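4.2 Garment folding in bedrooms

Folding was the hardest of the chores in our survey, and the bedroom trials at Trurkolthorpe were the slowest part of it. Operators worked with hand-held grippers on whatever surface the household used for laundry.

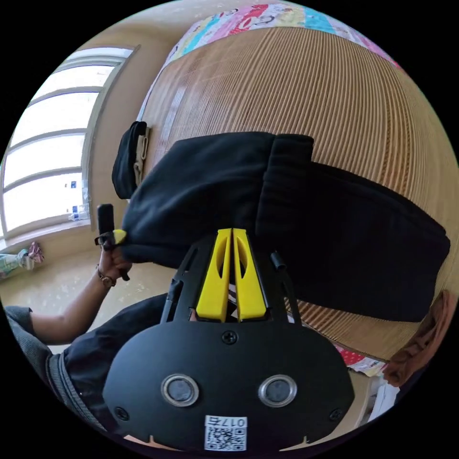
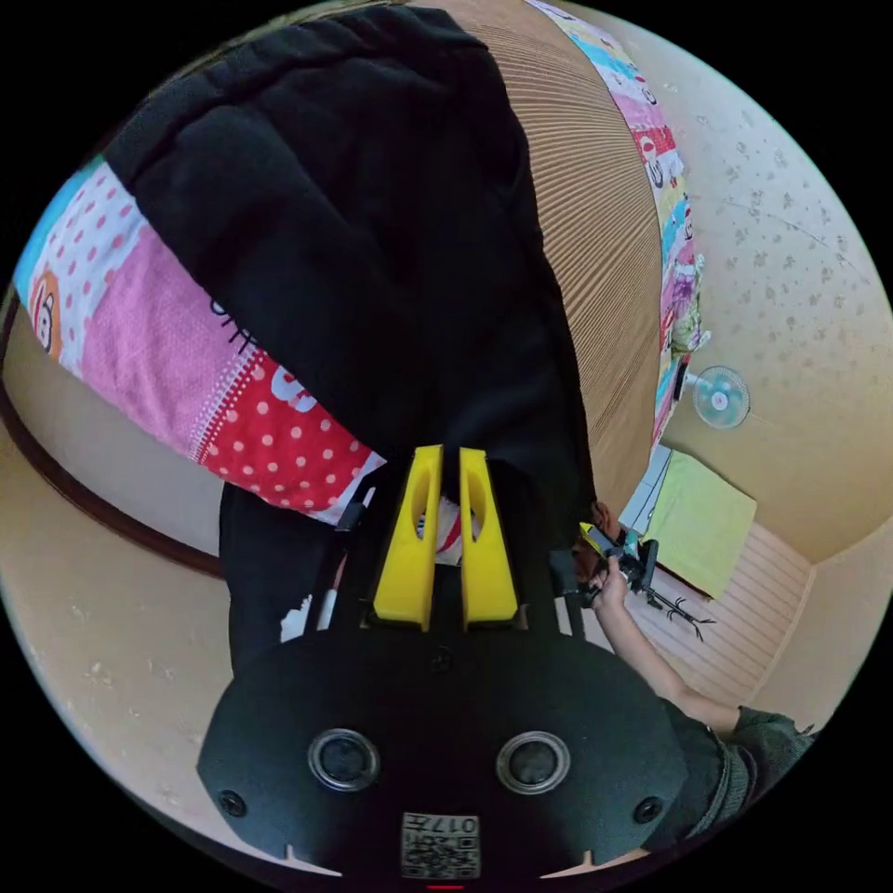
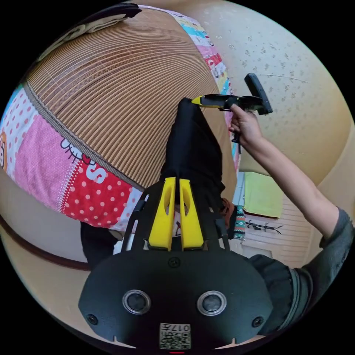
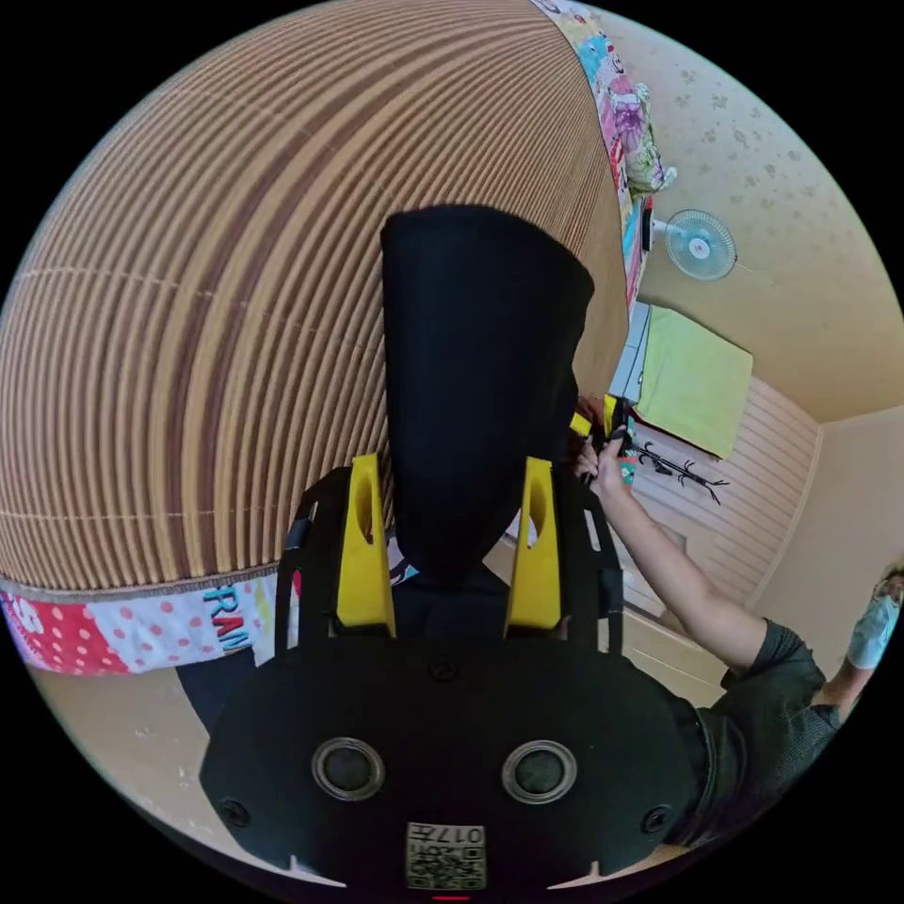

Figure 2. Work with dark items at a bed, seen from the gripper.

The Cidus policy was trained on 2,002 demonstrations, of which 2,000 passed screening by Naima Mahrous and Moataz Shehata. It learned to find an edge and close on it. Keeping the cloth taut between two grasps was another matter. A person does this without much thought: in the first picture of Figure 2, one hand holds the left corner of a black garment while the yellow fingers pinch its middle. With a single arm the policy had no such help, and dark cloth often slid or bunched before the fold was made. Adding a second arm improved the first fold but slowed the second -- the two arms waited on each other. We do not consider the chore solved. A household that wants its trousers folded by morning should still fold them by hand.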